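Open Day at the Lurnley Housewares Workshop

October 2025
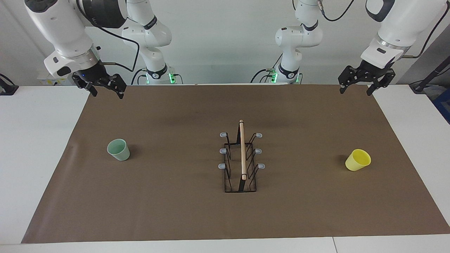

The brown mat with two plastic cups and the black wire rack, on the second table.

I visited Lurnley with my colleague Byung-chul Cha, who buys kitchen goods for Kwon. We took bus 52 from the station and then walked up the hill. The entrance was free, but at the door they gave us a paper badge, and mine had number 943.

The first room is for storage and I did not find it very interesting. The second room was better. On a white table they had spread a large brown mat, and I liked how quiet the color is under small things. The mint-green cup is a simple tapered one, small and pale, and a little light goes through it. I would like to have it in my bathroom for toothbrushes. Byung-chul preferred the wire rack with the light wooden dowel. He wanted to know if the rack is sold without the dowel, and the lady from Ronance wrote down his address to send him the answer.

After this we had tea in the yard. The price list was on a board near the tea, and there were many changes made by pen, so please ask before you decide to buy. In June, when I was at the Briltell fair, the lists were printed and easier to read, but there it was so crowded that I could not stand in front of any table for more than a minute.

The small shop closes at 4 p.m. We came too late for it and I was a little sorry. The catalog has 128 pages and it is heavy to carry, so bring a strong bag. The next open day is planned for spring, and I have already written my name on the list for it.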